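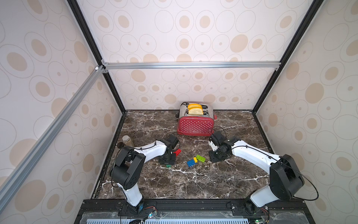 Two-arm table at Tirnora, bread-and-bricks set, seen from the fixed camera.

Grillora bread-and-bricks set: README

Status: usable with care. Read the section on the right gripper fault before training on anything from the second half.

What is in the set

1528 episodes recorded on the two-arm table at Tirnora. Every episode uses the toaster, sliced bread and a handful of toy bricks. The tasks are taking bread out of the slots, putting bread in, clearing bricks away from the front of the toaster, and handing a brick from one arm to the other. The toaster's heating elements were disconnected before recording started and stayed that way. Toasted slices were toasted elsewhere.

Each episode has one video from the fixed camera, joint positions for both arms, gripper opening, motor current for both grippers, and a short text label. Times are in seconds from the start of the episode.

The right gripper fault

In August the right gripper began to report that it was open when it was still partly closed. The error was small at first and grew over nearly 2 weeks. It showed up as bricks that stayed in the jaws after the release command, and later as the arm pulling away from the toaster with a slice still held. In the worst case the right arm dragged the toaster by its corner until the operator pressed stop. No one was hurt. The toaster was scratched and kept in use.

The cause was a loose set screw on the gripper motor shaft. The encoder sits on the motor side, so it went on counting turns that the jaws did not make. The controller had no way of seeing this from position alone. The current log does show it: on a good release the current drops straight away, and on a slipping one it stays up for a moment and then falls in steps.

Hélder Macedo found the screw at the end of the month. It was refitted with thread lock and the gripper was calibrated again. The left gripper was checked at the same time and its screw was tight.

What we changed

The controller now compares current and position after every release. If they disagree, both arms hold still and the operator has to clear the warning by hand. Set screws are checked before the first session of the day. The stop button was moved from the shelf to the front edge of the operator's desk, as the reach was too long.

Affected episodes

Episodes recorded while the screw was slipping carry the flag gripper_suspect in the index file. The flag was set by hand from the current log and will have missed some mild cases. In 9 of the flagged episodes the toaster was moved by the arm, and these also carry contact_event. They have been left in for anyone working on fault detection. Leave them out for imitation training.

Right gripper opening should not be trusted in any flagged episode. Joint positions are fine throughout.

Other known problems

Brick positions were not measured, only set out by eye.
Crumbs were not always swept up between sessions.
The wallpaper panels carry the Trurkimwood pattern in all episodes, so the background hardly varies.
Text labels from the Carvalho annotation round use "block" and "brick" for the same thing.

Reporting

If you find an unflagged episode where the right gripper fails to let go, send the episode number and the time of the release command to Hélder Macedo. Corrections go into the next version of the index file. The recordings themselves will not be changed.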